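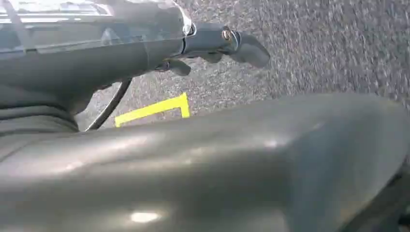

Gray speckled carpet and yellow tape at Hillcombe.

2023-05-31

Hillcombe Opens Its Carpeted Activity Floor to Local Clubs

Hillcombe is delighted to announce that its ground floor activity room is open for bookings, with a new carpet from wall to wall and yellow tape marking out the places where people set things down, line up or start from.

The room was closed in December when the old vinyl began to lift near the doors. What replaced it is a speckled gray carpet in the Prosomen range, fitted by the local flooring firm Rinaldi over 7 working days. It is low and firm underfoot, so tables slide into place without a fight and folding chairs sit level. It is also a good deal quieter. Anyone who remembers the squeak of 300 pairs of sneakers during the winter fair will notice the change before they are through the door!

The tape came later, and it has quickly become everyone's favorite part. Clubs that share the room wanted a simple way to put things back where they found them – no measuring, no guessing where the tables used to go. Yellow was picked from a handful of samples for the plain reason that it shows up best against the gray. It can be peeled up and laid again when a group needs a different layout, and spare rolls are kept at the front desk.

"We tried chalk, we tried cones, and once we tried string, which I would not recommend," said Marisa Greco, bookings manager at Hillcombe. "With tape on carpet, a group can walk in and get started. I love seeing the room used this way, and I can't wait to see what people do with it over the summer." 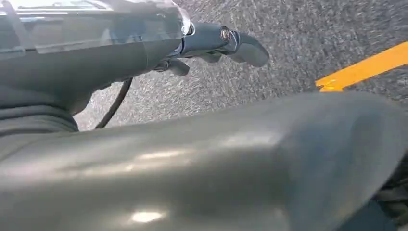
Fionnuala Ó Conaill said her group used to lose the first part of every session to arguing over where the mats belonged, and that they now set up by the yellow lines and get going. She would like to see the same done in the upstairs hall, and Hillcombe is looking into it.

The work was paid for in part by a grant of $1,000 from the Ulosum neighborhood fund, with the rest coming from room hire. Hire rates are staying as they are for existing groups.

Bookings are open for mornings, afternoons and evenings, with a minimum of two hours per session. Groups are asked to bring soft-soled shoes, to keep paint and glue to the craft room, and to tell the desk if a strip of tape has started to lift. New layouts are welcome – bring a sketch along when you book and the staff will help you lay it out.

To reserve the room or arrange a visit, call in at the Hillcombe front desk during opening hours and ask for the bookings team.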